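4. Setting up bill alerts

Purketix checks the record of each parliamentary sitting overnight and emails you when a bill you follow has moved. You need a confirmed account before you begin.

1. Sign in and open Alerts, then Bills.
2. Type the bill's short title or its number. Tax and finance bills often share a title, so check the session as well.
3. Tick the stages you want: second reading, committee, report, third reading.
4. Choose Daily or Weekly. Weekly alerts go out on Wednesday.
5. Press Save.

Note: a standard account can follow 80 bills. Bills that fall at the end of a session stay on your list for 21 days and are then removed.

Caution: changing the session clears your saved stages. Export the list first – the button is under Tools.

4.1 Amendments

Open the bill and switch on Amendments. Long bills can bring in a lot of email, and the Tapley filter limits alerts to the clauses you name. Enter clause numbers with commas between them.

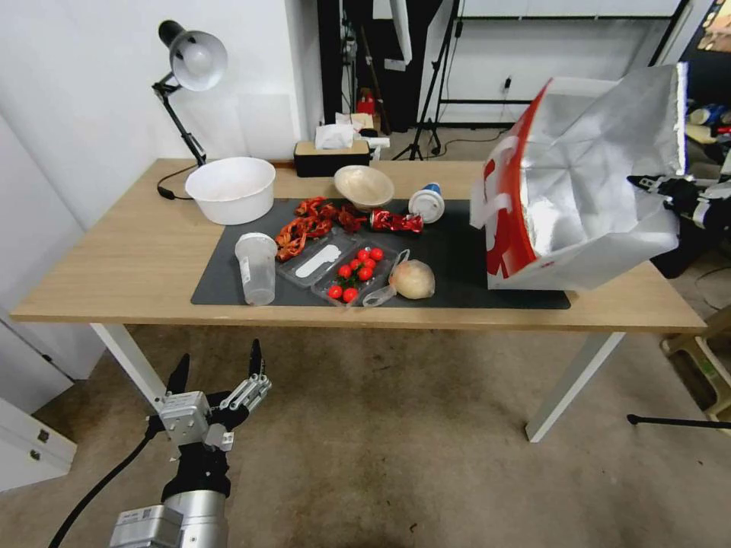
Can I follow a bill before it has a number?
Use the short title for now. Purketix adds the number once the bill is printed, and your stages are kept.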